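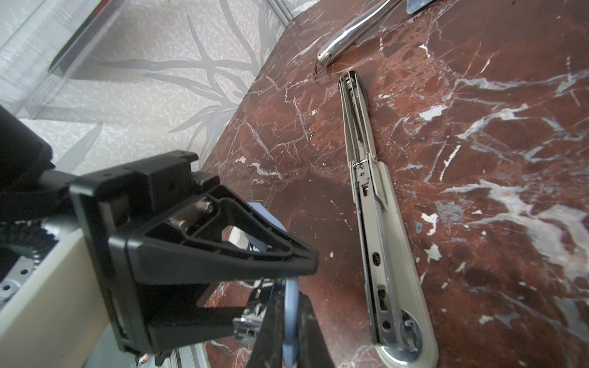

Dark red marble with white and pale gray veins, used as a countertop.

Jellalberg quarry cleared to keep cutting until 2041

31 Jul 2021

The red marble quarry at Jellalberg can stay open until 2041 under a permit approved by the Grostum town council this week. The old permit was due to run out in September.

Fairclough, the company that runs the quarry, had asked to go deeper on the north side and to keep its saw shed where it is. The council agreed to both. It turned down a third request, for a second access road through the birch wood east of the pit.

The permit comes with four conditions. Blasting to remove the top layer is allowed only in daylight and only after written notice to homes along Upper Jellalberg Road. Water from the saws has to go through settling ponds before it reaches the creek. Trucks must be covered. And the company has to pay into a fund, held by the town, that will cover the cost of closing the site when the permit ends.

The last of these took up most of the evening. Fairclough had offered a bank guarantee in place of cash. Council member Delphine Thibodeaux said she would vote against any permit that left the town holding a piece of paper from a bank, and in the end the company agreed to pay in every year.

"We have a hole at the south end that was left by the people before, and we are still paying for the fence," Thibodeaux said. "I wanted the money in our account."

The company has 78 people on its payroll in Grostum. Most work in the pit and the saw shed, and the rest drive, do repairs or work in the office by the rail spur. Site manager Gorazd Gashi said no one had been given notice, but that he had stopped hiring last winter when it was unclear if the permit would go through.

"I had people asking me if they should look for something else," Gashi said. "I couldn't tell them yes or no. Now I can order parts and I can put an ad in the paper."

The first thing on his list is a new wire saw. The one in use on the north bench is old enough that the maker no longer carries the drive wheel, and the shop has been making its own. He also plans to rebuild the loading dock, which floods in spring.

Red stone, fewer churches

Jellalberg stone is a deep red with light veins. For most of its history it went into floors, stair treads and church interiors. The post office in Grostum has it on the lower walls, and so does the waiting room at the old train station, though a good part of that is now behind drywall.

That market has shrunk. Gashi said nearly all of what leaves the quarry today goes to shops that cut it for kitchens, bathrooms and bar tops. Buyers want thinner slabs than they used to, with a polish on one side, and they want neighboring slabs from the same block so that the veins line up.

Red went out of style for a long stretch, he said, and the quarry got through it by selling crushed stone for driveways and terrazzo. Orders for slabs picked up again a few years ago. The company does not give out sales figures.

Tuncay Karaca, who cuts and installs countertops from a shop on Mill Street, buys from the quarry when a customer asks for it. He said dark red marble is a harder sell than white or gray but that the people who want it tend to have made up their minds before they walk in.

"They saw it in a bar or at their grandmother's," Karaca said. "I tell them the same thing I tell everybody with marble. Lemon juice will mark it. Wine will mark it. Put a board down." He seals each top before it leaves the shop and tells owners to do it again when water stops beading.

Karaca said he had been driving to a port warehouse for imported stone during the months when the quarry's future was in doubt, as he could not promise a customer a matching piece later on. He expects to go back to buying most of his red locally.

Neighbors split on noise

Not everyone at the meeting was in favor. The loudest objections came from Upper Jellalberg Road, where some houses sit within sight of the pit.

Arif Pramanik has lived on the road long enough to have seen two changes of owner at the quarry. He told the council he did not want it closed. He wanted the saws to stop earlier in the evening, and he did not get that. The permit leaves working hours as they are.

"It isn't the blasting, that's over in a second," Pramanik said after the vote. "It's the saw. It's one note, and you hear it with the windows shut." He had brought a recording, which the council chair declined to play.

The company said it would line the inside of the saw shed with sound panels before winter. That is a promise made at the meeting and is not written into the permit. Thibodeaux asked for it to be added to the minutes, and it was.

Another resident asked about dust on laundry and on cars. Gashi said the trucks were the main source and that covers should help. He gave out the number for the site office and said calls are answered during working hours.

The access road drew fewer speakers. Fairclough had argued that a second way in would take trucks off the main road past the school. The town's planning staff wrote that the birch wood is wet for much of the year, that the road would need a raised bed, and that the cost of upkeep would fall on the town once the quarry closed. The council followed the staff report without much talk. The company can apply again, but Gashi said it had no plans to do so for now.

Use for the scrap

A large share of every block ends up as waste. Corners come off, and blocks split along veins that could not be seen from outside. At Jellalberg the waste is stacked in a long pile on the west side, which the council has asked about more than once.

Under a separate deal, announced at the same meeting, a company called Renulness will take up to 200 tons of offcuts a year. It cuts the pieces into small tiles, window sills and thresholds, and grinds what is left for use in floor mixes. It will work out of the empty feed store next to the rail spur.

Onni Mustonen, who is setting up the Renulness shop, said the first machines would be in by September if the power company can bring in the heavier line on time. He is starting small, with himself, one cutter and a part-time driver. He said he would also take back old marble from people who are tearing out kitchens or bathrooms, as long as it is not glued to concrete.

"A countertop that someone is done with is a good piece of stone," Mustonen said. "It's flat, it's polished, and it's already been cut once. You get sills out of it, or a small table." People with stone to drop off should call ahead, he said, and should carry slabs on edge — never flat — as they crack under their own weight.

Gashi said the deal would not make the waste pile go away, but that it should stop growing. Under the permit the company has to measure the pile once a year and report the result to the town.

What happens next

The permit takes effect when the old one runs out. There is a period for appeals, which must be filed in writing at the town office. Pramanik said he had not decided on one and wanted to hear the saw shed with the panels in first.

Fairclough's first payment into the closing fund is due before the new permit starts. The amount will be set each year by the town's engineer, based on how much of the pit is open and what it would cost to fence, drain and plant it. If the company sells the quarry, the money stays with the town and the new owner picks up the payments.

The quarry will hold its open day again this year after skipping the last one. Visitors can go as far as the upper rail and watch a block being cut. Closed shoes are required, and dogs have to stay in the parking area. The date will be posted at the town office and at the site gate.

The full permit, with maps of the north side, can be read at the front desk of the town office. Copies cost the usual page fee.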